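Litter box on a table: how deep, and where does the used stuff go?

Posted in Small Pets & Cats, 15th June, 661 views

Zukmont
Hi everyone! We're bringing home our first cat in August and I'm ridiculously excited, so I've been getting everything ready way too early. My back doesn't love bending down, so I want the box up on a sturdy old table in the spare room (there'll be a ramp, and the cat will never eat up there). I've got a plain rectangular box and a bag of fine clumping litter. How deep should I fill it, and do I really need a lined bin right next to it, or can I just walk the clumps out to the garage every time?

Loditz
Oh, you're going to love having a cat! And yes, get the bin. Keeping one right beside the box is the best change I ever made. If it's a step away you'll scoop every day, and if it's in the garage you'll find excuses.

For depth I go with 2 inches and top it up when it looks thin. Fine gray litter is lovely stuff to scoop, it falls through the slots so quickly. Give the scoop a little shake over the box before you swing across to the bin, or you'll be sweeping grit off that table forever.

Any small bin will do as long as you can line it. Let the bag hang well over the rim so it doesn't slide in when something heavy lands in it. A light blue box next to a pink and white bin with a clear-ish bag over the front, on a pale wood table, makes a pretty cheerful little corner too:
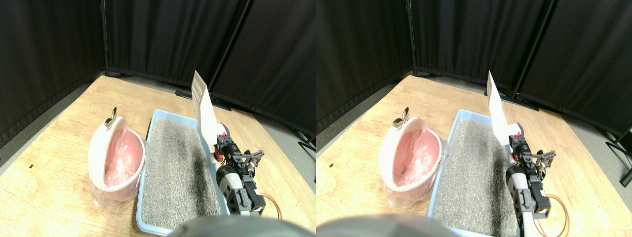 Daltitz
Scooping order that works for me

Start at one end of the box and work toward the other, lifting from the bottom. Use a plastic scoop if your box is plastic, metal ones scratched mine up. Empty the whole thing and wash it with mild soap every couple of weeks, and let it dry all the way before the new litter goes in! Mine holds 8 pounds comfortably.

One thing about the table: make sure it doesn't wobble. My old boy refused anything that moved under his feet.

Poon
just use a grocery bag on a hook lol. works fine. congrats on the kitty!!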